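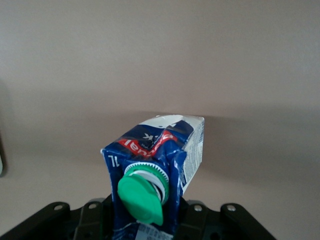 Subject: Re: [bench-arms] what to order before the February budget closes

Hi all,

Thanks to Domnica for getting this going! I've pulled the quotes together and I'm really happy with how far the money goes this time. Her message first, for anyone who joined the list recently:

> From: Domnica Grecu
> We have 673 left per bench for small parts and
> I'd like to spend it on fingers and trays before
> anyone asks for another monitor. Can somebody
> price spare finger plates for both arms? Also
> do we want softer pads for cartons, or do we
> keep the stiff ones and close more gently?
> I'd rather not buy both and find out later.
> Domnica

So, finger plates. Condow wants 128 a pair and Hellar wants 224, but the Hellar ones come with the screws and a second set of pads in the box. For two arms I'd take one pair from each and see which we like - the bolt pattern is the same, I checked both drawings twice. That makes 352 and leaves a nice chunk to play with.

On the pads, my vote is soft. Paperboard buckles so easily, and once a carton has a crease down the face you're picking up a different shape from the one you started with. Skernix sells a peel-and-stick silicone sheet for 68 and it would cover every finger we own, with plenty left over for mistakes (mine, mostly). 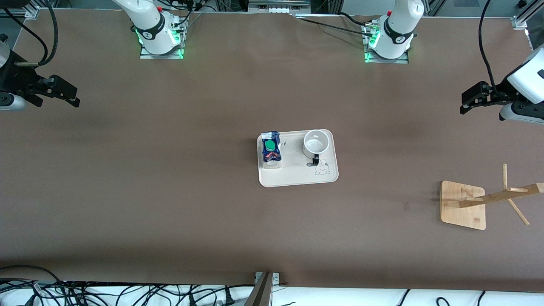

Sandu Kitchen Tasks Group, two-arm bench

Trays are the fun part! The cream one with the bunny on it has a raised rim and enough room for a drink and a mug with space between them, so please measure that one before ordering anything bigger. I'd love a few more in that size. Same goes for the bamboo mug stand: one spare, same style, so the peg spacing doesn't change on us halfway through a task.

Not in the quotes yet: cable sleeves for the front edge of the bench, and a box of cartons and pouches to use as stock. Domnica, can those go under consumables, or do they come out of the same 673?

If you want something added, reply to the list with a part number and a price. I'll send the order sheet around once I hear back on the sleeves.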